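Retail Basics, wk 4 notes (N. Ccori)

Markup vs margin. People mix these up every term. Markup = profit over cost. Margin = profit over selling price. Same dollars, diffrent base. Desjardins case: write out both, show your work. 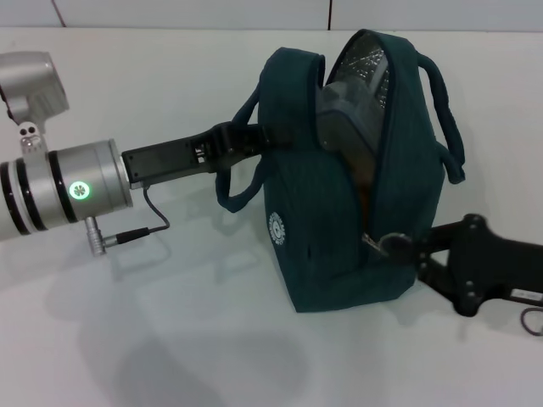
A bag costs the store $60 and sells for $80. What is the margin?
25 percent. Profit is $20, divide by the $80 price. Markup on the same bag is 33.3.

Shrink next. Kiledstead handout, read to p. 13. Skip the Petari table, old numbers. Bring calculater. Problem set due before the quiz, late ones lose 4 points.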